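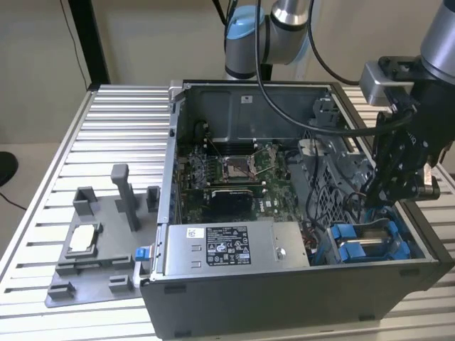
Monday. Up at 5 to get the kiln on before the house needed the hot water. The enamel pieces from last week had a cloudy patch on two of the blues, so I ran a test strip first and left it a little longer than usual. Clear this time. I wrote the setting on the wall next to the others.

The bracelet for the shop in Rordale is nearly done. Every link is soldered and I have only the clasp left. I made the first clasp too stiff and had to cut it off, and then the second one was fine but sat crooked. I used medium solder when I should have used easy. I have written that in this diary before and I will probably write it again.

Silver grain came from Ikham in the afternoon. The bag was short last time, so I put it on the scale before I signed. 439 grams, which matches the slip. The price has gone up again. I will have to change the tags on the plain bands before the July market, and I don't like doing that when people have already asked me what they cost.

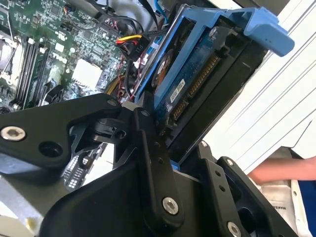

I melted the scraps from the last three weeks while the torch was out and poured one small ingot. It had a cold fold along one side so I poured it again. After that I rolled it down for bezel strip, annealing every few passes. The rolls have a nick near the left end and it leaves a line, so I kept the strip over to the right. I need to get them reground but that means two weeks without the mill.

Set the garnet after lunch. The stone is a bit taller on one side than the other and I had to file the bezel to follow it. The burnisher slipped once and marked the shoulder of the ring. I sanded it out with 400 and then went up to 2000, and I can't find the mark now even with the loupe.
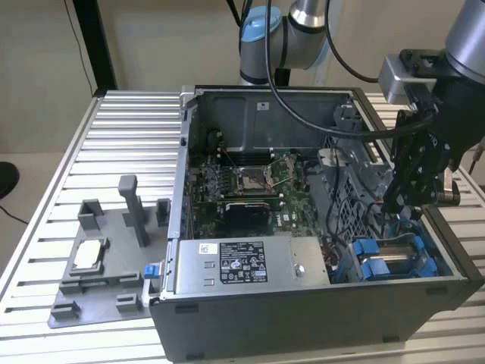

The Serrano order is the one I keep putting off. They want five pendants made from old electronics, with silver backs, and they want them to look like a set. I have been drawing from computer parts to get going. Green board on its own looks cheap next to silver, I think, but the empty processor socket is good, with the gold contacts showing and the thin lever standing up at an angle beside it. I drew a square pendant with a gold field in the middle and a hinged silver frame over it, and a bent wire for the catch. It would need to be 3 cm across or the hinge gets too fussy to make. Keum-boo for the gold, probably.

Sent the drawing to Fetness for a price on cutting the backs. No answer yet.

Pickle pot is getting weak and very blue. Change it tomorrow. Also out of 2/0 saw blades, and the good tweezers are still missing.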